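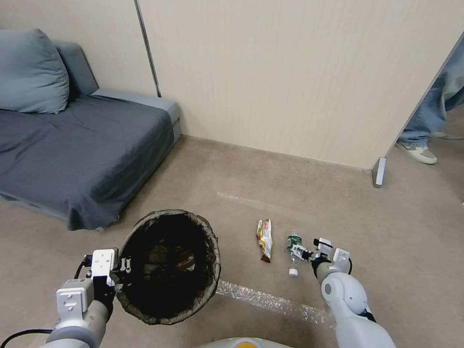

A comment on the last issue of this list asked whether the sofa beds could be inspected folded, to save time on changeover days. They can't. Most of the wear is in the hinge and the slat rail, and neither can be reached until the bed is open. The order of checks below has been changed so that each bed is opened once and closed once.

# Rest rooms with sofa beds: inspection checklist

Site: Amdale, upper floor
Interval: every 2 months, and after any room is rearranged
Issue: November

Mark each line OK, FIX, or OUT. OUT means the bed is tagged and not slept on until the line is cleared. Write the room letter beside any comment.

## A. Before opening the bed

- [x] **A1. Position.** Bed stands level and does not rock when pushed at either armrest. OK.
- [x] **A2. Opening space.** Mechanism can travel its full length without touching a partition foot, a heater, or the door swing. OK except Room C.
 - *Comment, Room C:* partition was moved after the last inspection. Opened bed clears the support foot by less than a hand's width. Move the partition back to the floor mark. FIX.
- [x] **A3. Loose bedding.** Sheets and throws are off the mechanism before it is moved. Strip the bed for this check. A sheet left hanging over the front edge gets drawn into the slide.
- [x] **A4. Upholstery.** No tears, burns, or exposed staples. Check the back as well as the seat.
 - *Comment, Room B:* seam open at the rear left corner, stapling visible. Taped for now. FIX.

## B. Mechanism

- [x] **B1. Opening force.** One person can open the bed with two hands and no foot on the frame.
 - *Comment, Room D:* stiff in the last part of travel. Cleaned the slide, no change. Reported to Zillel under the service agreement. OUT.
- [x] **B2. Hinges.** No cracks at the welds, no missing rivets. Use a flashlight. Dust hides hairline cracks, so wipe first.
- [x] **B3. Locking.** Bed stays open when the free end is lifted slightly and released.
- [x] **B4. Slats.** None split, none out of the holder. Replace in pairs.
 - *Comment, Room A:* one holder replaced. The Plekton spare fits but sits a little proud of the rail. Accepted.
- [x] **B5. Pinch points.** Warning label present and readable on the front rail.
 - *Comment:* labels in Rooms A and B are faded. New ones on order.
- [x] **B6. Load.** Load the open bed at mid-span with 50 kg of sandbags and leave for 20 minutes. No new noise, no visible sag after removal.
 - *Comment:* Room D not loaded, see B1.

## C. Fire and exit

- [x] **C1. Fire label.** Permanent label attached to the frame or cover. A bed without a label is OUT, whatever its condition.
- [x] **C2. Heater distance.** No bedding within arm's reach of a heater with the bed open. Pillows count as bedding.
- [x] **C3. Heater rating.** Portable heaters above 2,000 W are not allowed on this floor.
 - *Comment, Room B:* a heater with no rating plate was found under the desk. Removed to the store.
- [x] **C4. Exit path.** A person can get from the open bed to the door in the dark without stepping over anything. Walk it with the lights off.
- [x] **C5. Smoke alarm.** Test button pressed, sound heard with the door closed.
 - *Comment:* Room C alarm is weak but audible. Battery changed and retested. OK.
- [x] **C6. Extension cords.** None under the bed or through the hinge.

## D. Partitions and walls

- [x] **D1. Feet.** Every free-standing partition has its feet fitted and tight. Give the top edge a firm push; the panel should not walk.
- [x] **D2. Trip hazard.** Feet do not project into the route used in C4.
- [x] **D3. Panel seams.** No sharp or lifting edges on seam strips at head height when lying down.
- [x] **D4. Wall contact.** Bed back does not press on a panel joint hard enough to open it.
 - *Comment, Room A:* joint slightly open. Bed pulled forward. Check again next round.

## E. Bedding and hygiene

- [x] **E1.** Fitted sheet is the right size for the mattress. An oversized sheet slips and bunches near the hinge.
- [x] **E2.** Mattress dry on both sides, no mold at the wall end.
- [x] **E3.** Pillow cover intact, no filling leaking.
- [x] **E4.** Laundry return sheet from Figueiredo matches the stock in the cupboard.
 - *Comment:* pillowcases short again. Raised with the laundry.

## Open items carried forward

| Item | Room | Action | Status |
|---|---|---|---|
| A2 | C | Return partition to floor mark | Open |
| A4 | B | Re-staple and close seam | Open |
| B1 | D | Zillel visit, slide replacement | Bed tagged OUT |
| B5 | A, B | Fit new labels | On order |
| D4 | A | Recheck joint | Next round |

Keep the signed copy in the floor binder. The tag on a bed marked OUT may be removed only after the full B section has been repeated on that bed, including the load check.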